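Visiting Claltham for one day, is it worth it?
Reading time: 2 minutes

We are planning to be in the region in May and we have one free day. I read that Claltham has an old monastery on the hill and a river walk, but the information is old and partly contradictory. Is it possible to see both without a car? My mother comes too and she can not climb very much.

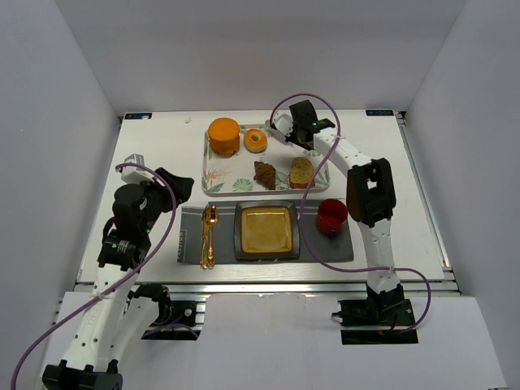 Replies

Ostora_walker

Yes, it is possible, but start with the monastery. The bus from Ostora takes 40 minutes and stops at the lower gate. From there you have 70 steps to the church door. They are wide, and there is a handrail on the left side only. If your mother prefers, there is a sloping path behind the cemetery, longer but gentle.

The church closes at midday for prayers. I arrived once at the wrong moment and waited outside in the rain. The painted ceiling is the reason to go, so please bring small glasses if you have them. 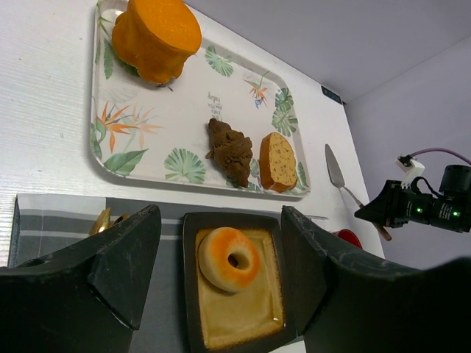

Szűcs
Regular contributor, Ostora and river towns

I agree with most of the above, but the bus does not stop at the lower gate on Sundays. It goes only to the market square, and you must walk the rest. I checked the timetable on Sat 27 September and it was still so. Ask again before May.

The river walk is flat, over 4 kilometres if you do it to the old ferry house. 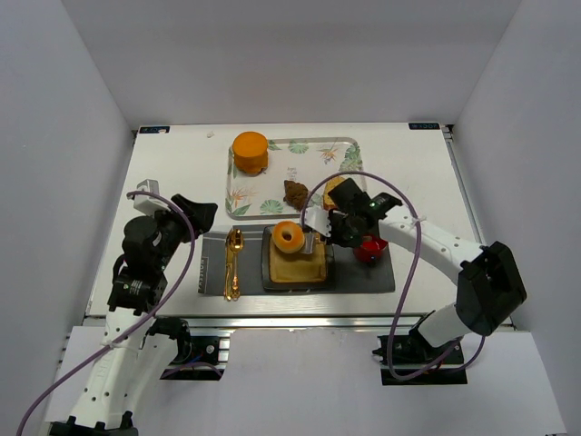
You do not need to do all of it. Turn back at the second bridge and you have already seen the mill and the pilgrims' well. The well water is not for drinking, although people fill bottles there.

The small museum in Claltier street costs 12 for adults and has good stone carvings from the first monastery. The labels are only in the local language.
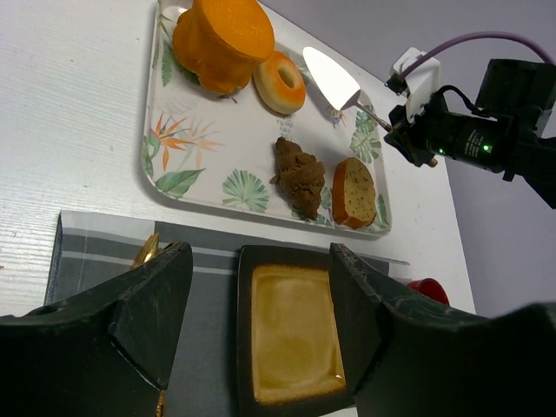 For lunch I would stay near the market square, where the prices are normal. On the hill there is one kiosk and it is often closed. Several cafés on the square will let you share a mixed plate, and for two people who can not agree this is practical. A glazed ring donut beside a slice of something with a speckled crumb, like on the tray with the palm leaves, is enough for me until evening. My wife would want soup.

claltier_bus

go in the morning, parking is bad

Comments

Thank you, this about the Sunday bus saved us. We will go on a weekday.

Is the path behind the cemetery good for a wheelchair?

With a strong helper yes, but after rain I would not try.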